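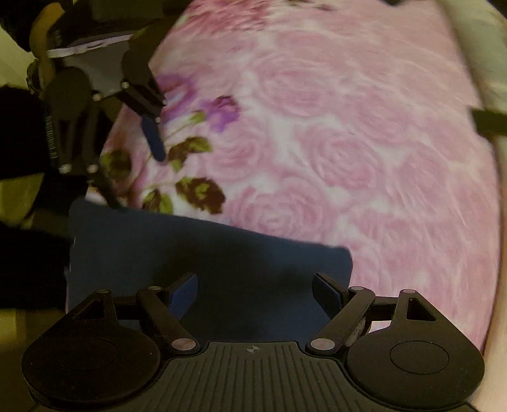
Figure 4.1 Ribbed grip plate with jointed linkage arms and round pivot pins.

Chapter 4
Admission and Queue Design at Fan Conventions

Key terms: arrival curve, badge class, dwell, door rate, held queue, service point, spill line

4.1 Scope of the chapter

A fan convention admits most of its members during a short part of its opening day. Hotels, trade shows and concerts have the same problem in different forms, but the convention differs from each of them. Members come and go many times over a weekend. Many arrive in costume, some with limited sight or hearing while a costume head is on. A large share already know one another and will stand and talk wherever they meet, including in doorways. A plan drawn up for a trade show will usually fail on the last of these.

This chapter deals with admission: the period between a member's arrival at the building and the moment the member walks into program space wearing a valid badge. Pricing and membership sales were treated in the previous chapter. Security screening is mentioned only where it shares floor space with registration.

The running example is Sudance, a weekend convention held in a hotel with an attached meeting wing. Its registration hall, the Alter Room, has two public doors, both opening on the same corridor. The layout is common in older conference hotels and is awkward enough to be useful for teaching.

4.2 The arrival curve

The arrival curve plots the number of members reaching the end of the line against clock time. It should not be confused with the door rate, the number actually admitted in the same interval. Where the arrival curve runs above the door rate, a queue grows. Where it runs below, the queue shrinks. A line that looks stable may be made up of entirely different people from one hour to the next, and its length alone says little about how long anyone has waited.

At most conventions the curve has an early peak, formed by members who arrive before the desks open. This group is called the held queue. It does not respond to changes in staffing, as no one in it can be served until opening, and it must be given floor space of its own. A second and flatter peak follows in the late afternoon, when members who have worked a partial day or driven a long distance reach the hotel. Day members add a separate morning peak on Saturday.

Planners often draw the curve from the sales record. Sales data give the total under the curve but nothing about its shape. The better source is the scan log from an earlier year, corrected for any time during which the desks were closed or running slow. A scan log records service, and service lags arrival whenever there is a line. Beverley Wragg's method, set out in section 4.6, recovers the arrival curve by giving a timed slip to every member who joins the line at a marked point and collecting the slip at the desk.

4.3 Badge classes and service time

A badge class is a group of members who need the same steps at the desk. The classes do not have to match the membership levels that are sold. A sponsor and a regular member who have both paid in advance may belong to one class if each shows identification and is handed a printed badge. Two regular members belong to different classes if one has prepaid and the other has not.

Sudance uses four classes: prepaid, at-door, staff and dealer, and problem. The final class holds any case the desk clerk cannot close within the normal steps, such as a missing record, a name that does not match, or a minor whose form is unsigned. Its service time is long and varies widely. A single problem case at an ordinary desk will stop that desk, and the members waiting behind it will begin to shift to other lines. For this reason the problem class is given its own service point, out of the main flow and with chairs.

The badge name needs particular care. Many members are known in the fandom by a name other than the legal one, and the name printed on the badge is the name by which they will be paged, greeted and introduced for the whole weekend. The clerk should check identification against the legal name silently and speak only the badge name aloud. The step adds no time to the transaction. It does have to be trained, as clerks borrowed from other kinds of events tend to read out whatever is on the license.

4.4 One line or several

Suppose a registration hall has five service points of equal speed. Members may form a separate line at each, or a single line that feeds all of them. The average wait is often similar. The spread of waits is much smaller with the single line, and members can see that order of arrival is respected.

The cost of the single line is walking time. The member at the head must notice that a desk is free and cross to it, and during that interval the desk is idle. In a wide hall the loss can be serious. It is reduced by placing a line director at the head, and by holding one member on a floor mark a few steps short of the desks. Members in full costume should be directed by gesture as well as by voice.

The Alter Room was originally run with separate lines divided by surname. Bakari Masanja, who took over the floor plan, replaced these with a single line entering at the north door and leaving by the south. The arrangement keeps people with badges from passing back through people without them. It also moves the meeting point — the place where members stop to talk once they have been admitted — away from the registration door and into the wider end of the corridor.

4.5 The spill line

Every hall has a length of queue it can hold before the tail leaves the room. The point on the floor where this occurs is the spill line. It should be marked on the plan and on the carpet, and a written instruction should state what the floor lead does when the tail reaches it. Common measures are opening a reserve service point, turning the tail along a wall, and moving the whole of one badge class to another room.

Corridors used for spill must keep the clear width required by the venue and the local fire code. The planner should obtain this figure from the venue in writing. It should never be estimated from a drawing, since furniture and vending machines are seldom shown. Wuna, a smaller convention examined in the exercises, lost the use of its main corridor in March of its planning year when the hotel installed fixed benches along one side.

Dwell is the time a member spends in a space after having no further business in it. It is low in unpleasant spaces and high near seating, outlets and photo backdrops. A backdrop placed just beyond the registration exit will undo most of the measures described above. The following section develops the timed-slip method and applies it to the Sudance plan, using the Chege worksheet printed at the end of the chapter.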